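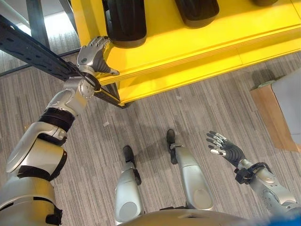
Reading time: 4 min

Orkton is a small school, and we started it because we didn't believe most of what we were told about testing. In our first years we taught the way everyone around us taught, with practice papers in December and a color-coded chart of who was "on track," and we kept asking what the chart was for. It didn't help a child who was stuck on fractions, and it certainly didn't help the child who was bored by them. We wanted students to spend longer with real objects and real problems - a length of metal bar with holes punched along it will start a better talk about spacing, weight and strength than a page of sums about one. You may think that sounds like something every school says. We think so too, and so the rest of this page is mostly about what we do on an ordinary morning and what we have not been able to show.

We have 141 students between the ages of 11 and 17. They are taught in mixed-age groups for part of the day and by year for the rest. We don't claim that mixing ages is always a good idea. It works well in science and in writing, less well in math, and we stopped doing it in languages after one bad year. When a program comes along with a promise attached, we ask what would count as it failing. If the people selling it can't answer, we don't buy it. We have sat through plenty of presentations on that basis and come home with a free pen.

Our building is on the Flirnidcombe side of town, next to the old bus depot. It has a library, two science rooms, a workshop, a kitchen and a hall that is too cold in winter. There is no "innovation hub." A visitor once asked to see it and was shown the workshop, where a group was arguing over why their bridge had twisted.

How we grade

We don't give number grades before the age of 14. Students get written comments, which take teachers a long time to write and which some parents would gladly trade for a number. We understand that. A number feels solid. But we have compared the numbers we used to give with the work they stood for, and we would not like to defend most of them. Two teachers marking the same essay often ended up far apart, and the student saw only one of the results.

After 14 we do grade, as colleges and employers ask for it, and pretending otherwise would be unfair to the students. We prepare them for outside exams in the last two years. Our results are decent. We don't print them on a banner, partly on principle and partly because our year groups are small enough that three strong students can make us look brilliant and three sick ones can make us look hopeless.

Creativity, and why we use the word carefully

Breltska is the name of our project term. For that term, each afternoon goes to one long piece of work that the student picks. There have been plays, a working loom, a history of the town's water supply, a set of songs, and several video games that never got past the title screen. We used to say that Breltska "builds creativity." We took that line out of the brochure. We have no good measure of creativity and we haven't met a school that does, though many will sell you one. What we can say is that students work hard at it, that they often choose badly the first time, and that the second choice tends to be more modest and more interesting.

Technology gets the same treatment. We own laptops and use them. We tried Won, a lesson planning and tracking system, for a year and gave it up when teachers found they were spending over three hours a week feeding it. It may suit a bigger school. Phones stay in lockers until the end of the day, a rule our students dislike and have argued against rather well in a debate.

What we're not sure about

Homework, for one. The case for it with younger students looks weak to us, so we set very little, but families differ and a few supplement at home. We're also unsure how far our way of working suits a child who needs a lot of structure. Some have done well here. Some have left, and we think a couple of them were right to leave. If you are deciding, please ask us about those students as well as the happy ones.

Visiting

Come on a normal school day. We don't run open evenings with cake and a slide show, as they tell you very little about a school except whether it can bake. You can sit in on lessons, eat lunch with the students and ask them whatever you like without a teacher standing by. Call the office to set a time, and bring a coat for the hall.

Page last updated 27 Apr 2024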